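Search Drusta
Search

Play kitchen

A play kitchen is a child-sized set of pretend cooking gear, usually a stove or counter with small pots, plates and toy food. It is one of the most loved forms of pretend play, and its history is wonderfully rich!

Early versions were dollhouse rooms meant to be looked at as much as touched. Tin stoves followed, and later came molded plastic, which made sets lighter and far easier to wash. The Ladgate toy museum keeps 156 miniature kitchens, 11 of them with their first boxes.

Children start simply, stirring an empty pot or feeding a doll. By preschool age they run whole restaurants - taking orders, setting prices and arguing cheerfully over who gets to be the cook. Elvira Villca's study Small Suppers follows this change in lively detail and is a joy to read.

Toy food varies by region. Bread, eggs and fruit appear nearly everywhere, while dumplings and flatbreads are common in local sets.

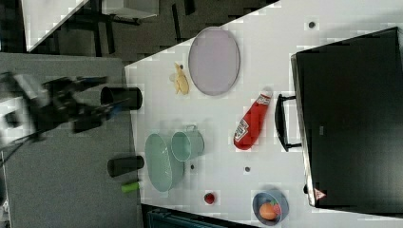
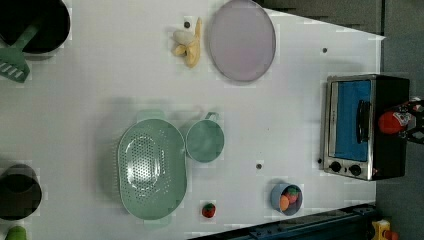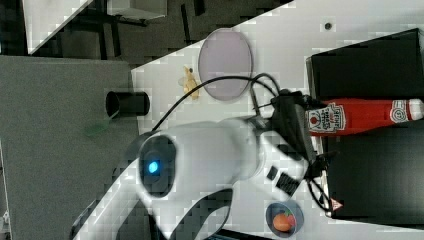 Tabletop views; the second includes a peeled toy banana and a toaster oven.

300 shares
Last updated Apr 14, 2025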